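Dronden Choral Listening Notes – read me first 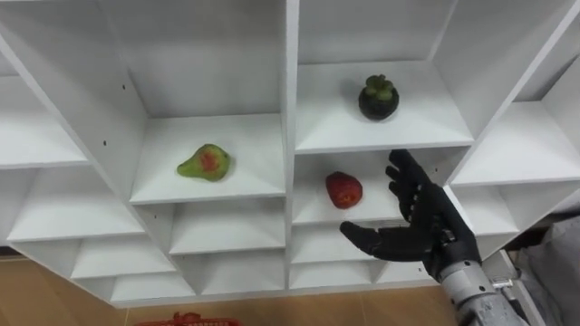
Grivley, January

Hi, and thanks for downloading this! It's my running set of notes on recordings of choral music, mostly sacred, mostly twentieth century and later, with a fair bit of older stuff that crept in when I wasn't paying attention. I started it as one long text file for myself and it got out of hand.

What you get

One table, notes.csv, with 314 rows. A row is one recording of one work, so if I've heard three versions of the same Magnificat there are three rows. Next to it is a folder called longer, which has 31 full write-ups for the discs I had more to say about than would fit in a cell. No audio anywhere, sorry. Please don't write asking for it.

The columns

work – title as printed on the disc, including the odd spelling mistake
composer – last name first
forces – SATB, upper voices, with organ, with strings and so on
room – dry, medium or swimmy (my word for those huge cathedral echoes where the consonants go off to die)
text_lang – language being sung
score – one to ten, see below
heard_on – speakers or headphones
comment – free text, sometimes very free

Blank cells mean I didn't write it down. They don't mean zero! I had a long back-and-forth with Trinity Obi about this after she averaged the whole score column and everything came out gloomy. Trinity also wrote the little script, check.py, that flags rows with a missing composer. Run it if you add anything.

About the scores

They're mine, they're moody, and they drift. The early rows are stingier. I gave a perfectly lovely set of Advent motets a four because the tenors annoyed me, and when I went back to it I couldn't hear what the fuss was about. I left the four in and put the second opinion in the comment. Anything under a five deserves a second listen from somebody who isn't me.

I'm also soft on unaccompanied singing and hard on big organ finishes – you'll see it right away if you sort by forces. And I can't read Church Slavonic, so for those rows I'm only talking about the sound.

Where the discs came from

Most are from the Fanico lending shelves, which are strong on English and Baltic choirs and thin on nearly everything else. The Spanish and Portuguese rows are nearly all from the Araújo box, a 32-disc set I bought used and am still working through. So please don't use this to say anything about choral music in general. It's what one person could get hold of.

Things that are wrong

The room column is unreliable before row 100 or so. Two Requiems share an ID and I keep forgetting to fix it. Accents come out as garbage if you open the table in an older spreadsheet program, so pick UTF-8 when it asks.

Using it

Copy it, cut it up, argue with it. If you quote a comment in print, keep the whole sentence. The write-ups in longer run up to 3000 words, and I'd rather you linked to those than pasted them.

Still to do: the carols, a column for soloists, and the rest of that box.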